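Part 3: Getting your films into Jilano

Right, you've got the programme installed and you've told it where your drive lives (that was Part 2, go back if you skipped it, I'll wait). Now comes the fun bit, where your pile of old horror films turns into a proper library you can browse with a cup of tea in hand.

My own collection stands at 3,781 titles as I write this, and a good half of those are creaky old things with fog machines and rubber bats. I mention it so you know these steps have been tried on something bigger than a shoebox!

Before you start

Jilano is happy up to 3,000 titles on its standard setting. If you have more than that, open Settings, then Library, and change Catalogue Size from Standard to Large. Do this first. I didn't, and the scan stopped dead somewhere in the letter T and I had to begin all over again. Large takes you up to 4,000, and past that you'll want to split things into two libraries (see Part 6).

CAUTION: Changing Catalogue Size after a scan wipes your star ratings. Back them up with File, Export Ratings.

Adding the folder

1. Open Jilano and click the little plus sign beside Libraries.

2. Choose Films. Don't choose Mixed, even if you have a few TV plays in there. Mixed looks for episode numbers and will decide that any film with a number in its title is part of a series.

3. Give the library a name. Mine is called Crypt, naturally.

4. Browse to your top folder and click Add. You only need the top one, as Jilano looks inside all the others by itself.

5. Under Match Using, pick Title and Year. Horror fans need the year more than anybody, what with all the remakes and the six different films that share a name.

6. Click Scan and go and do something else.

Note: the first scan is slow. Mine ran from after lunch until the middle of the late film. Later scans only look at new files and are over in moments.

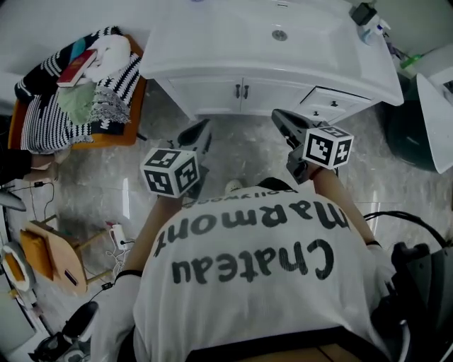 Once the scan has finished you'll have a list called Unmatched, and this is where the real work begins. These are the films Jilano couldn't place, and mine had 209 of them, mostly European pictures that came out under one title at home, another in Britain and a third on late-night telly. Click on one, choose Fix Match, and type the title you know it by. If that gets you nowhere, try the original title, and then try a place or a building, since so many of these films are named after one. Capital letters don't matter but spelling does: the Chateau Marmont on that T-shirt would need its "eau" in the right order before the search box found you anything, and accents are best left out altogether. Press Enter, pick the right poster from the results and click Keep.

Note: if two results look the same, compare the running times. Cut and uncut versions are listed separately and it's very easy to pick the wrong one.

Sorting out the double bills

I have a soft spot for these. If you own one of the Makris double-feature discs and copied it as a single file, Jilano will see one very long film with an odd name. To put that right:

1. Right-click the file and choose Split Entry.

2. Play it through to the end of the first film and press M to drop a marker. (Skip back a few seconds if you overshoot. I always overshoot.)

3. Click Create Two Entries and name each one with its year in brackets.

4. Run Fix Match on both.

The file itself isn't touched, so you can undo the whole business from the Edit menu.

CAUTION: Don't rename or move the file once you've split it. The markers are tied to the file name and they'll vanish.

Posters and artwork

Jilano fetches posters from Grutico unless you tell it otherwise. They're usually lovely, though now and then you'll get a dreadful video cover from the rental days in place of the painted original. To swap one, hover over the poster, click the pencil and scroll through the others on offer. You can add your own scan as well. Keep it upright and save it as a JPEG, or it'll come out squashed.

Tick Lock Artwork when you're done, otherwise the next refresh will put the old one back. I lost an entire evening's worth of vampires that way.

If the scan sticks

Click Pause, wait for the spinner to stop, then click Resume. Still stuck? Look at the bottom line of the log for the last file it tried, move that file out of the folder and scan again. With a Trususton drive, check that its sleep setting is turned off too.

Part 4 covers tags, including how I keep the werewolves away from the mummies.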